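Why Fondant Sweats, and What to Do Before It Does

The fondant that came off the cake in Josiane Caron's shop last summer did so in one sheet. It had been rolled at the usual thickness, smoothed, and chilled overnight. By early afternoon, on the display stand, the lower third had gone glossy, then tacky, and then it slid.

Caron runs the decorating side of Skikholm, a bakery that sells mostly tiered cakes and boxed cupcakes. She kept a log of the failures for a season. Nearly all of them fell on humid days, and nearly all involved cakes that had gone straight from the refrigerator to a warm room.

Fondant is mostly powdered sugar held together with glucose syrup, water, a little fat, and a gum or gelatin. Sugar takes up water from the air when humidity is high enough. A cold surface makes matters worse, as moisture condenses on it. The sugar at the surface dissolves into a thin syrup, and any color in that layer starts to travel. Reds and blacks move first, because they carry the most dye.
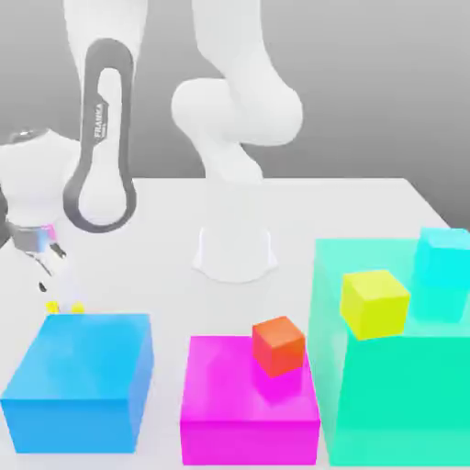
Caron's fix was to box the cake before chilling it and to leave the box closed when it came out. Condensation then forms on the cardboard. A cupcake box needs 2 hours on the counter. A tall cake needs longer, and she prefers to test the air inside with a fingertip at the flap before opening it.

Yannick Aubert, who teaches sugar work, takes a stricter line and keeps covered cakes out of the refrigerator entirely. That limits the fillings. Ganache and plain buttercream hold at a cool room temperature for a day or so; pastry cream and fresh fruit do not, and he will not put either under fondant.

Both bakers agree on thickness. Very thin sheets show every lump in the crumb coat and tear at the corners. Thick ones are heavy and drag on the icing beneath. Aubert rolls between two spacer rods and checks the sheet at the center, where home rollers tend to leave it thick.

Toppers are a separate problem. Flowers and letters made from gum paste dry hard and should be stored in a cardboard box with the lid ajar. Sealed plastic traps moisture and softens them. Candies with a hard sugar shell go on last, on the day of serving, or their color bleeds into the white.

If a surface has already sweated, leave it alone. Touching it leaves prints that stay after drying. A fan on low, set well back from the stand, will bring most cakes around to a matte finish.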